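Recording Garment Demonstrations with a Wrist Camera

Part 2: setting up and running a recording session

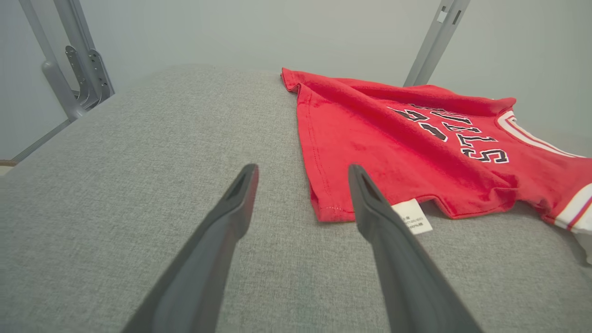
Kaan Baysal wrote in after Part 1 to ask whether failed grasps should be deleted before training, given that his own policy had started copying them. Keep them, but label them. A missed grasp followed by a clean second try is useful, and a missed grasp followed by an abandoned episode should go into a separate folder that the training script does not read. The labeling step is covered under Review.

What you need

A two-finger gripper with a wrist camera, a teleoperation device, a soft work surface, and a set of garments. We use the Plakholm recorder for logging, but any tool that writes camera frames and joint states against one clock will do. The steps assume that the arm has been calibrated as described in Part 1.

Choosing the work surface

Upholstery is harder than a tabletop. The fingertips sink in before they stop, and the height at which contact begins changes from place to place. If the policy is meant to work on seats and cushions, record on seats and cushions. Our first set was recorded on a bare table, and the policy trained on it closed too high on every padded surface we tried.

A plain gray cover makes garment edges easy to find. Start there, then move to patterned covers once the plain set trains without trouble.

Choosing the garments

Mix prints, solid colors, and trims. A shirt such as the red one with BULLS across the chest gives the camera several strong edges that are not the edge of the garment: lettering, striped cuffs, collar trim. A policy that has seen only plain shirts will often aim at these. Leave care tags on. They lie close to the hem, where many grasps begin, and cutting them off produces a data set that does not match real laundry.

Our set has 26 garments. Hermine Steiner keeps the list and assigns each garment a code, which goes into the episode name.

Recording an episode

1. Lay the garment on the surface. Vary the rotation between episodes, including upside down relative to the camera. Do not smooth out every wrinkle.

2. Open the gripper fully and move to the start pose. Both fingertips must be visible in the wrist view.

3. Start the recorder and wait for the clock check to pass.

4. Approach the hem at a steady speed. Avoid stopping in midair to think – the policy will learn the pause.

5. Lower until the fingertips press lightly into the fabric, close, and lift.

6. Complete the task, open the gripper, and return to the start pose.

7. Stop the recorder. Mark the episode as clean, recovered, or abandoned.

A trained operator needs roughly 11 minutes to get through one garment in all its starting positions. Change operators between garments so that no single driving style is tied to one shirt.

How many episodes

With 300 episodes our policy could grasp a hem but often chose the wrong layer. At 600 the layer errors became rare on garments in the set and remained common on new ones. Adding garments helped more from that point than adding episodes of the same shirts.

Review

Play back each episode at double speed before the next session. Check three things: that the frames are continuous, that the gripper state matches the video, and that the label is right. Relabel where needed. For recovered episodes, enter the frame number at which the second approach starts – the Plakholm export uses it to split the file.

Known problems

Exposure drift. Saturated red can clip in one channel and wipe out the fold shadows. Lock exposure and white balance at the start of the session.

Surface shift. A loose cushion creeps as the fingers press on it. Fasten it to its frame, or record the new height whenever it moves.

Late labels. Labels added the following morning were wrong more often than those added on the spot. Konrad Sutter's script now blocks a new recording until the previous one has a label. It is in the tools folder as label_gate.

Part 3 deals with converting the episodes and training a first policy.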